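June
by Oona Manninen

Moon planner – wrist cam gallery

Quick dump from the Bultham bench before I lose track of it all. New grasp planner, same arm, same two-finger gripper. Lenni rewrote the approach sampler so it now scores 960 candidates per cycle and throws out anything where a finger would clip a neighbor. Old one scored 36. Big differnce in the logs, less so in the cycle time.

Wrist views, what the planner gets as input. Captions short, sorry.

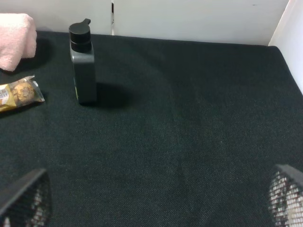
Bottle, snack, pink towel. Dark cloth under all of it, white walls behind. 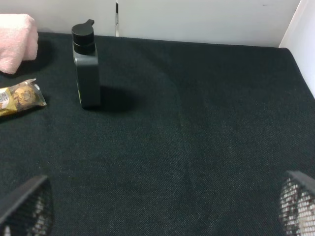
Still on the list:

Segmentation on dark stuff over dark stuff. Mask edges wobble and the planner trusts them way too much. Eino wants a confidence term in the cost, I want to fix the masks first – we'll probably end up doing both.

Shadows. The 2 networks disagree on them, and the older one sometimes hands back a shadow as part of the object. Pose comes out too wide, gripper opens too far.

Clear wrap. Depth gives holes there, so Sointu fills from color for now. Ugly but it runs.

Replanning is capped at 3 tries and then the arm goes home. Cap is in the config file, please dont hardcode it again.

Jullmont branch isn't merged yet, waiting on Nima's review of the collision checker. If you need the sampler before then pull it from Lenni's fork and rebuild the messages package first. Putport set goes up next, same layout as this page.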